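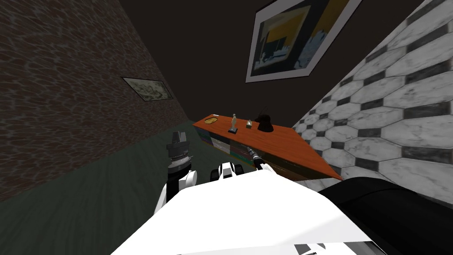

Equipment plan: progress to the end of March

The simulation stage is set up and running. The two-armed robot model now works at a desk in a narrow test room, with a few small items set out on the desktop. We are using it to settle what we need to buy before any hardware money is spent.

Spending so far

We have used 20 percent of the equipment budget. Most of that went on two workstations from Lonberg and a one-year license for Flirkadum, the software we run the rooms in. The workstations arrived late, but the price held.

What we have learned for the purchase

Reach is the main question. The desk stands at an angle to the walls, and the planned base has to get close enough for both arms without turning in a tight space. We ran 100 trials with the base at different distances. In 33 of them the arm stopped short of the item. A longer forearm would fix most of these, and Zheng lists one as an option - we have asked for a price in writing.

Grippers are still open. Small upright objects such as the figurine need a gentler grip than a flat tray, and we do not want to pay for two sets if one will do.

Changes to the plan

We ask to move the arm order from April to June. The Drukcombe site needs its floor checked for load first, and storage there is charged by the week. The total request does not change.

Next steps

Get the second quote for the base. Repeat the reach trials with the longer forearm. Send you a revised cost table in May, with shipping and spare parts on separate lines.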